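Hand gripper 2, linkage and jaw service
Notebook entry, 12/12/20
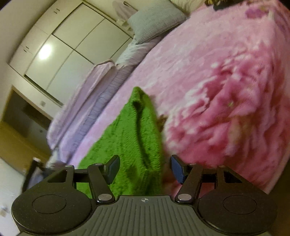
Tilahun wrote back on the last entry that the jaw offset is almost certainly in the pivots and that changing the pads again before checking them would be a waste of pads. I had already ordered pads. They will keep.

State of the unit on arrival at the bench: 953 grasps on the counter since the October rebuild. Complaint from the Lurkgate sessions is that thick textiles creep out of the jaws toward the right when lifted by a fold. Thin sheets and towels are fine. The plush is the worst case because the pile compresses and then there is very little left between the navy pads to hold on to. One pinch on the green plush puts the whole load on the tips, so any difference between left and right shows up there first.

Play at the tips, trigger released, arms pushed sideways by hand:
Left arm: nothing I can feel.
Right arm: clear knock, seems to come from the lower pivot.

Took the right lower pivot screw out. The threadlocker had gone to powder and the bushing is worn oval on the inner side. Left pivot opened for comparison, bushing good, threadlocker still in one piece. Both were fitted the same day from the same Eltari bag, so I am not blaming the part. More likely the right screw was never brought up to torque. The October entry gives a torque for the left only. Whoever does the next rebuild should write both.

Work done:
Right bushing replaced. Left bushing left in.
Both lower pivot screws cleaned, new threadlocker, brought up to the mark on the small driver and backed off until the arm falls under its own weight. Too tight and the trigger return gets lazy, which the operators notice before anything else.
Small screws along the top edge of the frame checked on both sides. One on the right took a slight turn. Not significant.
Lint pulled out of the cutouts beside the crossbars with tweezers. A lot of it. Fleece fiber winds around the arm ends and works its way down toward the pivot, and I suspect it carried the powder from the threadlocker into the bushing.
Jaw pads wiped with alcohol and inspected under the magnifier. Slight polish on both, no cuts. Kept in service.

The printed crosshair mark at the top of the ribbed grip plate was checked for lifting corners. None. Do not put solvent on it. The ridges on the plate can be brushed dry.

Closing check after reassembly: jaws meet along the full length with a paper strip between them, equal pull at top and bottom. Before the work the strip came out freely at the top. Then 200 open and close cycles by hand on the bench, empty, and the play check again. No knock on either side. After that, 11 lifts on a folded fleece scrap, held for a slow count of five each. No creep to the right. Two lifts slipped straight down, both times with a shallow pinch, and I would expect that of any jaw at that depth.

Ollier's view on the phone was that the pad material is simply wrong for long pile and that a ribbed pad would end the discussion. Possibly. Ribbed pads leave marks on satin, though, and we would have to swap them between sessions - more screws in and out, more threadlocker. I would like to see how the unit behaves with two sound pivots first.

Service interval: the sheet says to inspect pivots at 2 rebuilds or on complaint. That is too loose for bedding work. The log has the first creep note against grasp 632, so the wear was well under way by then and the unit ran on for quite a while afterward. Changed the sheet to read: pivot play check at the end of every textile session, by hand, result written down even if it is nothing. Lint out at the same time. It takes less than a minute with the tweezers from the kit.

Stock: one bushing left in the drawer, plus the unused pads. Eltari lead time is long at the moment, so I have put four bushings on the list. Threadlocker tube is past its date and goes in the bin once the new one arrives.

Open:
Right housing has a faint rub line where the arm passes. Could be from the worn pivot, could be older. Marked with pencil, look again next session.
Gripper 1 has the same history on paper and has not been opened. Check its right pivot before it goes back to Lurkgate.
Torque value for the right side still to be entered in the rebuild sheet.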